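Buying your first arm and hand: the questions I get asked most
Last updated Sunday, April 7, 2019

I look after the kit budget at Trelleo, and since we put our bench together I've had the same handful of emails over and over. So I've put my answers in one place. They're my own opinions, and your finance people may well have others!

How much of the budget should go on the arm itself?
Less than you think. We set aside 60 per cent for the arm and hand together and I'd happily go lower next time. The rest went on the table, rails, cabling, spares and a support contract, and every bit of it got spent.

Do I need a five-fingered hand, or will a simple gripper do?
If all you're moving is boxes, buy the gripper and spend the change on something nice. We wanted to work with pens, cups and books – ordinary desk things – so we went for fingers. Ask the seller for the price of a single replacement finger before you sign. Hummont quoted us £212, Barua quoted £324, and that one line settled a fairly long argument.

What should I budget for the things it picks up?
Next to nothing. Raid the stationery cupboard. Whiteboard markers are great (they're cheap and they come with different coloured caps, handy when you want to tell the thing which one to go for), and a short cup to stand them in costs pennies. Felt on the table is worth paying for, though. Ours came off a roll and I'd buy it again tomorrow.

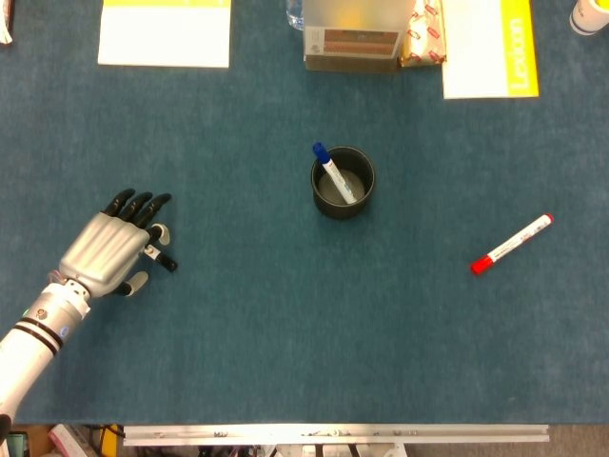 How long does delivery take?
Ours was quoted at 31 days and the order went in during March, so ask me again in a bit. The table and rails came from Nosex and turned up first, so plan for somewhere to put them.

Is the support contract worth it?
For year one, yes. After that I'd look at how often you've rung them.

Can I lease instead?
You can, and we nearly did. Read the part about wear on the hand very carefully, as fingers may be left out of the cover. Get that answer in writing, along with who pays the return carriage.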